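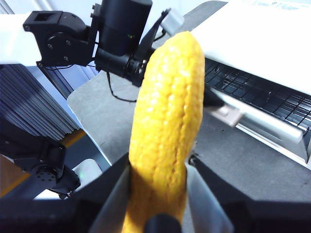

Lama Farah wrote in after my last post to say that a rule without a stated reason gets skipped within a month, and would I please stop publishing bare checklists. Fair enough, Lama! I went back and reread the old one with a cup of tea, and I'll admit it sounded like the sign at a public pool.

So I've been rewriting our kitchen bench rules all winter, a little at a time, mostly in the evenings. We call the bench Sular (long story, there was a vote, I lost) and it's where the arms practice handling food shapes and small appliances. The old rules ran to 56 lines. The new ones fit on a single page, which I've taped up next to the door, and I want to share the ones that caused the most arguing.

Grip before speed

Every new object starts at the slowest setting, and it stays there for 5 clean pickups in a row. I used to think this was fussy for something like a corn cob, which is a friendly sort of shape. But a bumpy surface can turn in the fingers, and a tapered thing likes to slide toward its narrow end, and I would much prefer to learn that slowly. We log each try by hand in a notebook. The notebook is up to 291 entries now and smells faintly of coffee, and I'm very fond of it.

One person calls the moves

If two arms share a table, one person says go and anybody at all can say stop. Carbone, our scheduling program, will happily start both arms at once if you let it, so we agreed that the spoken word comes first and the screen comes second. It felt silly for a day or two. Now I catch myself doing it at home when we're carrying the couch.

Plug out, door open

Any appliance that's only there for handling practice stays unplugged, with the plug laid out on the table where a person standing at the bench can see it. We leave the oven door down while we check the rack and the tray, and whoever does the checking says it out loud. I know, more talking! But I've worked in quiet labs and I've worked in chatty ones, and I'll take the chatty ones every time.

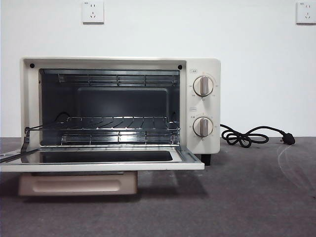 What I still haven't settled

Cords, mostly. Coiled, taped down, or left alone? The old Dromirau handbook I learned from wanted every cord taped, and I did it that way for years and peeled a lot of tape off a lot of tables. I'm leaning toward keeping them outside the arm's reach and marking that reach on the table. If you have a rule you like, send it along, and please include the reason or Lama will be after both of us. I'm hoping to have the whole page ready to post by May.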